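Colour and Dyeing, Unit 6: Getting to Green
Course handout, Skillden Evening School
Tutor: Ruth Sedgwick

Welcome back! This is my favourite unit of the whole course, so forgive me if I run over.

Green is all round us outdoors and yet there is hardly a plant that will give you a good strong green in one go. Nettles give a greyish one, if you pick them young. Spinach gives you something that looks marvellous in the pot and fades on the washing line. For centuries dyers got round this by dyeing twice, first yellow and then blue (or the other way about, and people still argue over it).

The yellow was usually weld, a tall scruffy plant that likes waste ground. The blue was woad, and later indigo. Put a strong weld under a weak woad and you get a bright, grassy colour. Turn it round, with lots of blue and only a little yellow, and you are heading for sea greens and teals.

Olive is a different story, and a lovely one. Take your plain weld yellow and add a tiny pinch of iron to the bath. Dyers call this "saddening" the colour, and it is the best word in the whole subject! The yellow drops almost at once to moss and then to olive. Go gently, as too much iron makes wool harsh.
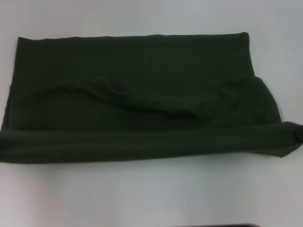
Dark, muted greens.

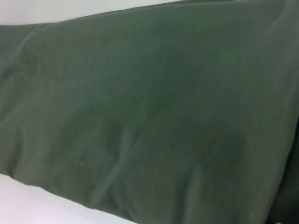 Now, light. Two greens can match perfectly in daylight and look quite different under a lamp. The name for this is metamerism, and you will meet it again in Unit 7. Always judge a sample by a north-facing window if you can, and then take it into the kitchen in the evening and be surprised.

Old tapestries show what happens in the long run. Weld fades faster than indigo, so the yellow goes and the blue stays, and that is why so many woven trees and meadows have turned blue. Once you have noticed it you will see it everywhere.

For next time
Dye 2 small skeins with weld, 30 grams each, and sadden one of them. Leave the other as it is.
Read the Hartley notes, the part on iron and wool.
Bring something green from home and be ready to tell us whether it leans to yellow or to blue.

Samples from the July group are in the Pullport folder if you want to compare.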